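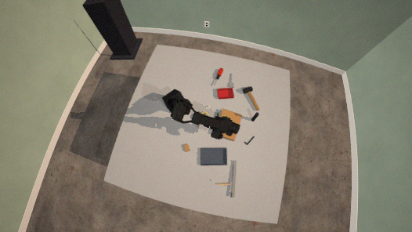
Section 4: Setting Up the Sprung Floor for a Recital

3 min read

The Lillness portable dance floor ships as 59 panels, two ramps and a bag of edge trim that will look like too little until you are done. It won't be. Read this section through once before you open anything, ideally sitting down, as you will not be sitting again until intermission.

Before you start

Sweep the stage. Sweep it again. A single staple under a panel becomes a click, and a click will find the quietest bar of the slowest solo on the program.

Check that the stage is level. The floor forgives small dips. It does not forgive the stage at Marncombe Hall, which was built in 1939 and slopes toward the audience so that the back row could see the tenor's shoes. On a raked stage, use the wedge kit (sold separately, sorry).

Laying the panels

1. Find the panel marked A1. It is at the bottom of the second cart. Place it at the upstage left corner, arrow pointing toward the audience.

2. Work across the stage to finish row A before beginning row B. Dancers will offer to start from the other side to save time. Thank them and give them the trim bag to hold.

3. Push each tongue into its groove by hand until the seam closes. If it needs a mallet, it is the wrong panel or the wrong way around.

4. Turn each cam lock a quarter turn clockwise with the supplied key. Stop when it stops.

CAUTION: Do not use a power driver on the cam locks. They will strip, and the sound is one you will remember.
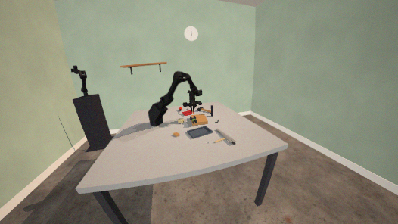 5. When the last row is down, walk every seam in socks. Anything you can feel, a barefoot dancer will feel more, and will mention to the choreographer.

6. Fit the edge trim and both ramps. Tape the trim wherever dancers enter at a run.

Rolling out the top surface

7. Unroll the vinyl and leave it flat for 121 minutes before taping. We tested two hours and it still curled. We agree that the extra minute seems petty.

8. Tape the long seams first, from the center outward, then the ends.

NOTE: Rosin voids the surface warranty. So does tap, unless you bought the Ross tap overlay. Bharatanatyam, flamenco and clogging are fine on bare panels, though ankle bells do shed, and you should check for strays between numbers.

Final check

Allow 15 minutes with the stage lights on and the floor clear of people. Panels expand slightly as they warm. If a seam lifts, loosen the nearest two locks, press down and relock.

For touring companies using the Lisard cart system, load the panels in reverse order, so that A1 goes in last. See Section 5 for strapping diagrams and the correct way to take a cart down stairs, namely with help.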